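Grorkex Play and Learning Project
Progress report to the Abdella Fund, second period
Posted in October by the project coordinator, Plillholm
Last updated: October, 16:40

In this period we have continued the work with sorting materials for small children, which the Fund supports with its second payment. I will report first on the groups, then on the materials and at last on the money.

The groups in Plillholm are running as planned. We have now 26 children registered, three more than in spring. In Civton the start was delayed by four weeks, as the room there got a new floor and we could not enter. The Civton parents were informed by letter and most of them have kept their place.

We have lent out play boxes to families during the summer. Some 400 loans were registered until the end of August. Most boxes came back complete. The missing parts were mainly small blocks, and we have ordered new ones from the same supplier, so that the colours match.

The written guide for parents is finished in the first version. It was too long, and several parents told us they did not read after the second page. We are now making it shorter, with bigger letters and fewer difficult words.

About the materials I can report the following. We have decided to keep the simple wooden board as the base for the sorting tasks. It is easy to clean and to store. The blocks are small and have clear shapes, among them stars, cylinders and triangles, in strong colours such as red, blue and green. 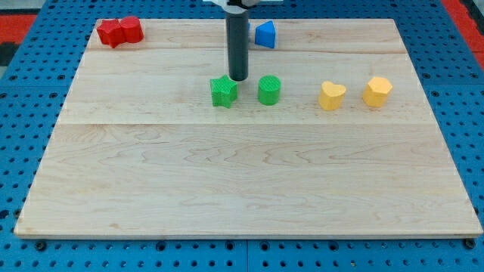

The tasks begin with colour only, and shape comes in later. In the spring we tried both together from the first meeting, and it was too much for the youngest ones. We have changed the order in the guide also.

From the budget for materials we have used 1036 euros. The rent in Civton for the delayed weeks was not charged. We ask the Fund kindly to let us move this amount to the printing of the guide.

The next report will follow after the winter period.

Shares: 23
Comments: 0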